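Search products
Go

Tevora Cooktop Cleaning Cream, 400 g

The Tevora cream is made for glass-ceramic cooktops which are used every day. It takes off burned milk, sugar spots and the gray marks that pans leave. The cream is white, has a light lemon smell and contains no bleach. One jar of 400 g is enough for several months in a normal household. 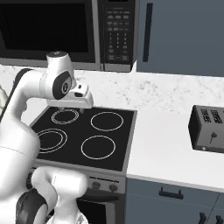 Please let the glass become fully cold before you start. Put a small spoon of cream on a damp cloth, rub in circles and leave it for 2 minutes. After this wipe with clean water and dry with a soft towel. For old sugar spots we advise to use first the Tapley scraper (item 311), holding it flat.

Do not use the cream on aluminum, painted surfaces or plastic knobs. Keep the jar closed, otherwise the cream becomes hard on the top.

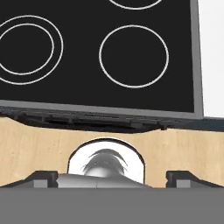 Black glass cooktop with white zone rings.

Item number: 2255
Sold by: Flindow Kitchen Care
Orders placed before noon on Tuesday leave our warehouse the same day. For larger quantities please write to Aiguo Fan in the sales office.

Category: Kitchen Care > Cooktops & Ovens > Creams
Last updated: August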